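Six weeks with the Tikov hand

1,248 shares | 10 comments

So we finally bought the Tikov hand, the one Mirta Leiva had been asking for since May, and I've had it on our arm over the green conveyor for six weeks now. I like it a lot more than I thought I would!

Mounting took me one afternoon. The bolt pattern matched our wrist, the printed guide didn't (ours was for an older version), and Horacio Maldonado ended up on the phone with their support desk, who were quick and friendly and sent the right pages. After that it was plug in, load the driver, wave at it.

The fingers are the good part. They close gently, and I can get a decent pinch on small parts without fussing over the settings — our old two-finger gripper from Nenmont needed a new program for every shape. Dropping stuff in the bin works fine. Picking off a moving belt is slower than I'd like, and if you push the speed up the thumb lags behind the others.

Gripes? The cable. It has to loop down from the wrist, and you need to leave plenty of slack or it tugs when the arm folds up. I'd also love a softer palm. And the spare fingertips cost $465 a set, ouch.

Would I buy it again? For mixed parts and teaching, yes. For one part all day long, get something simpler and spend the rest on lunch. Josefina Carrasco wants to try it on glass vials next, so I'll post again once she's had her turn.
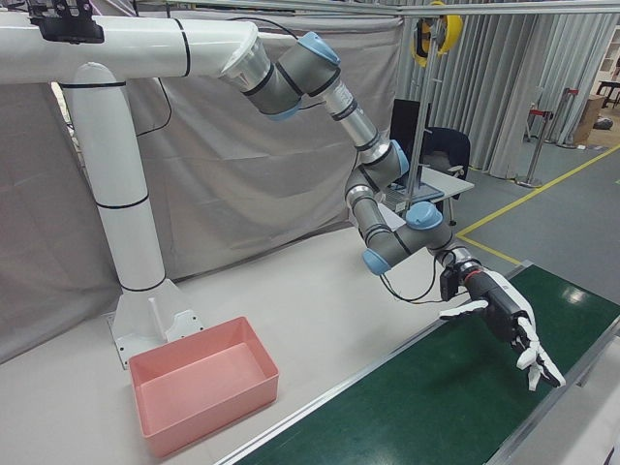
Sutherland Automation Club, Handling Group
6 people like this | Share | Leave a comment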